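Forum Osudia > Vie pratique > Rangement et petits espaces

Trier la vaisselle de famille avant un déménagement

shufen_s
Bonjour à tous. Je m'appelle Shufen Shao, j'habite en France depuis 13 ans et je vous prie de pardonner mes fautes. Je déménage en septembre dans un appartement de 37 mètres carrés et j'ai chez moi toute la vaisselle de ma belle-mère : deux services complets, des plats à gratin, des verres à pied de toutes les tailles. Mon mari souhaite tout garder. Moi, je voudrais garder un seul service, celui que nous utilisons. Comment avez-vous fait, vous, pour choisir ?

Mirabelle_du_54
Bonjour Shufen, votre français est très bien ! Chez nous chacun des enfants a choisi trois choses et le reste est parti chez Rotich, le dépôt-vente près de la gare. On n'a presque rien touché, je vous préviens. Les services à fleurs, ils n'en veulent plus.

gros_carton
Pas d'accord avec Mirabelle. Le dépôt-vente, c'est donner sa vaisselle en payant l'essence. Gardez tout un an à la cave, et après vous verrez ce qui vous a manqué.

shufen_s
Merci pour vos réponses. Malheureusement, il n'y a pas de cave dans le nouvel immeuble, j'ai posé la question à l'agence. J'ai regardé aussi un garde-meuble, mais je trouve dommage de payer chaque mois pour des assiettes que personne ne regarde.

Mirabelle_du_54
@gros_carton j'ai fait le coup de la cave. Sept ans après, les cartons étaient toujours fermés et le fond avait moisi.

gros_carton
Parce que c'était du carton. Il faut des caisses Rolline avec couvercle, et du papier entre les assiettes. Pas du journal, l'encre laisse des traces sur la porcelaine claire.

shufen_s
J'ai commencé hier soir, vers 21 h, avec deux catégories seulement : « on s'en sert » et « on ne s'en sert pas ». Mon mari a déjà déplacé la soupière trois fois.

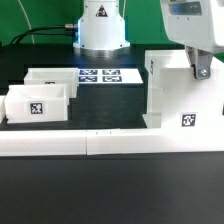 tati_line
Est-ce qu'il faut emballer les assiettes à plat ou debout ?

gros_carton
Debout, sur la tranche, serrées les unes contre les autres avec du papier entre chacune. À plat, celles du dessous portent tout le poids.

Mirabelle_du_54
Ah, et pour les verres, j'avais pris les séparateurs Sturkska. Un peu chers, mais aucune casse.

shufen_s
Merci beaucoup, je vais les chercher demain. Pour la soupière, nous sommes encore en discussion.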